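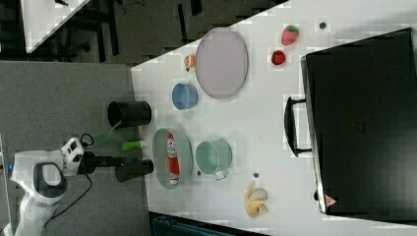 Rok Kelmendi wrote in to ask whether a two-finger gripper is a fair choice for kitchen objects at all, given how many of them are curved, thin or soft. His view was that the closing speed matters less than the shape of the fingertips, and that my October entry had given too much space to speed.

The objection is accepted. The present entry is therefore limited to fingertips, and to the controller settings that have to change with them. Readers looking for prices will not find them.

Two sets of fingertips were compared. The first is the flat pair supplied by Plendero. The second is the ribbed pair from Drekthorpe, which is slightly wider and has a softer face. Both were run on the same arm, with the same Requena controller and the same force limit. A session was considered complete when every object on the list had been attempted with both pairs. The full log for the comparison holds 572 attempts, of which 107 were set aside owing to a fault in the recording of the force values. The fault was mine — a setting had been left over from an earlier trial.

Cups and mugs gave little trouble to either pair when approached from the rim. Approached from the side, the flat pair tended to push a cup away before closing on it. The ribbed pair did so less often, although it was slower to let go.
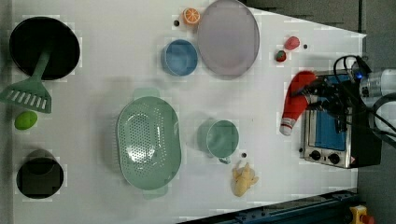
Does a soft object need a lower force limit than a hard one? It generally needs a wider closing range first, as cloth will fold between the fingers and the controller may report a firm grip too early.

On the Requena unit the closing range is set under the tool profile, and it must be saved separately for each pair of fingertips. I would advise giving each profile a plain name. Anselmo Cifuentes uses the date of fitting, and I have adopted his practice; the current ribbed profile is saved as 3rd June.

Camera position was also reviewed. An overhead view is the better one for judging the approach to shallow dishes, while a view along the arm shows finger contact more clearly. Fast moves between objects remain difficult to judge from either, and for those I rely on the joint log.

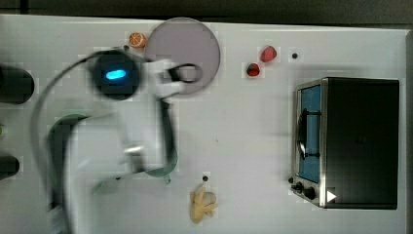

Arm in motion over the table, oven at right.

The ribbed pair will stay on the arm for the next set of trials. The Trirnumside fingertips, requested by several readers, are on order and will be run through the same object list. Seven attempts per object is the minimum I intend to keep, and any change to the force limit will be noted beside the results.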